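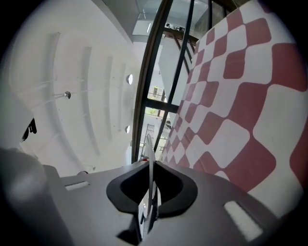 The gripper and a red-and-white checkered board at the Gamley robotics club.

I've been dropping in on the robotics club at Gamley since February, and I have to say I'm hooked! The big news this week is that the students are through to the next round of the Dendora Challenge with their hand-held gripper project, and they scored 84 out of a possible 100 (they'd been hoping for 80, so you can imagine the noise).

Koen Geerts runs the sessions and he's a patient man. Most of the past few weeks has gone on calibration, which means a lot of holding the gripper near the checkered board, muttering at a laptop and then doing it all over again. I had a turn myself and got told off, very politely, for going too fast.

The team is called Costa, after a cat I've yet to meet, and there are 10 of them, mostly in their first year. Next round they're up against Plamora, who won it last time, and they've got to pick up and sort a tray of small parts against the clock. Koen reckons they need more practice on the sorting. The students reckon they need more biscuits.

Doors open at 2 if you'd like to come and watch them practise, and I'll be the one by the kettle.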